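FOR IMMEDIATE RELEASE
Sat 3 July

Vornholm publishes a buying guide for companies about to spend too much on a robot

VORNHOLM HALL 2. Vornholm, which plans automation projects for repair shops and parts recyclers, today released Pastero, a free budgeting workbook for firms shopping for their first two-armed robot cell. It runs to 107 lines. The robot is one of them.

The other lines cover what buyers tend to find out after the purchase order has gone through: spare fingers, floor work, tables, power drops, fencing, training hours, freight, and the boxes that parts come and go in. Every line has a blank for the quoted price and a second blank for the price eventually paid. The second blank is wider.

Pastero grew out of Vornholm's own planning for its computer power supply sorting cell, a job chosen for its wires. Rigid parts make for a handsome sales demo. Wires do as they like, and a budget that has met a pile of them is a more modest document.
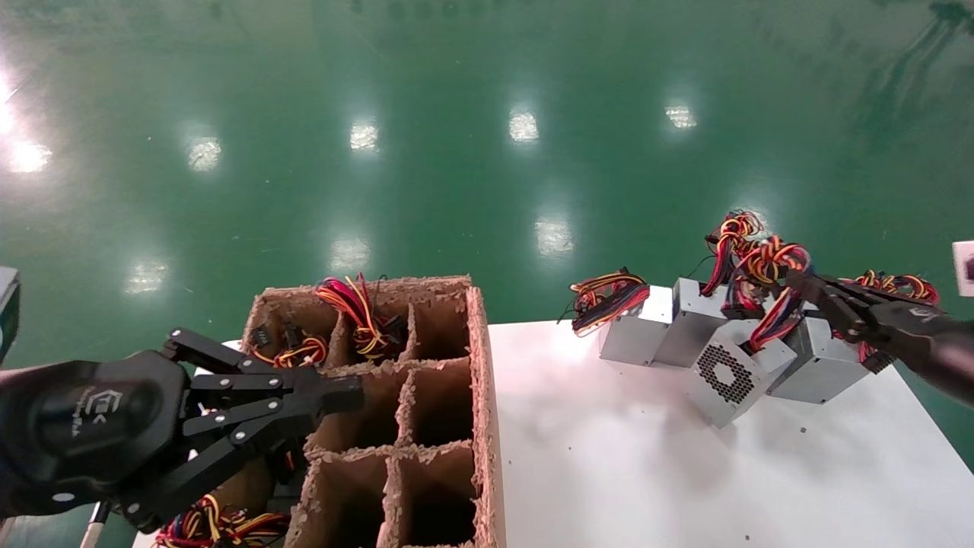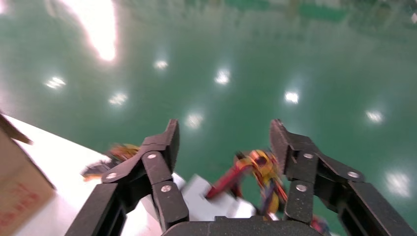 Power supply sorting work on the white table, Vornholm Hall 2.

What the workbook asks

Buyers start with the work and reach the catalog on page four. How many kinds of part are there? Do they tangle? Who unloads the box when it is full, and is that person already busy? A company that can't answer is sent back to the first page, and the workbook is quite firm about it.

Grippers get a section to themselves. Vornholm advises pricing many-fingered hands and two-finger grippers side by side for the same task, with spares for both, before anybody falls in love with either. A finger set that looks like a bargain in the quote can look different once the third replacement has been ordered.

There is also a page on containers, added at the insistence of everyone who has ever had to buy them. In Vornholm's first plan for the cell, dividers and boxes were entered under "misc." They now have four lines and a subtotal.

Trial and availability

The workbook was tried out by Valentini, a repair firm weighing a cell of its own. Valentini began with a wish list of 371 items and finished with a shorter one, a later start date and, by its own account, a better mood in the finance office. The firm expects to decide in December, a month it had previously reserved for celebrating the installation.

Pastero can be downloaded as a spreadsheet or ordered in print. The first print run is 2,000 copies, a figure Vornholm arrived at without using the workbook. Planning sessions for groups will be held at the company's Arevby office through the fall, with coffee provided and budgeted for.

About Vornholm

Vornholm helps small and midsize firms decide which equipment to buy, when to buy it, and whether to go home and think about it. The company sells no robots and takes no commission from those who do.

Press contact: Vornholm press desk, Arevby office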